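Give me a proper button any day

By Fathima Sarkar

I had a row with my cooker on Sunday. It's one of those flat glass ones, and if your finger's a bit damp it pretends you aren't there. I pressed the same spot 8 times — my tea went cold — and I thought, what was wrong with knobs?

We had a Groltura when I was little, and you could work it in the dark. Click, clunk, done! Now even my kettle wants a swipe (a kettle!), and my neighbour Chaminda paid 800 quid for a washing machine that sulks if he wears gloves.

People tell me touch panels are easier to wipe down, and fine, they are. But I'd happily spend a minute with a cotton bud for a switch that stays where I put it. My gran could barely see by the end and she still ran her whole kitchen by feel. Hand her a sheet of black glass and she'd have lived on toast.

So bring back the chunky stuff, please, in colours I can find before my first coffee.

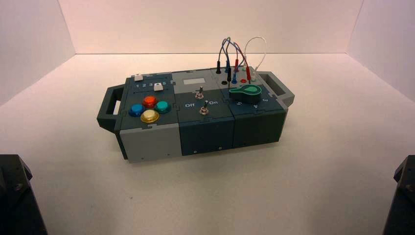 Round coloured buttons, metal toggles and a handle at each end. Yes please.

Comments

Chaminda Herath: It was the gloves AND the app, Fathima.

Soltico: My old radio has a dial you can turn with an elbow. Never selling it.

Recent posts
The drawer of 100 takeaway lids
Why I still write lists on envelopes

We use cookies to remember your settings. Accept / Manage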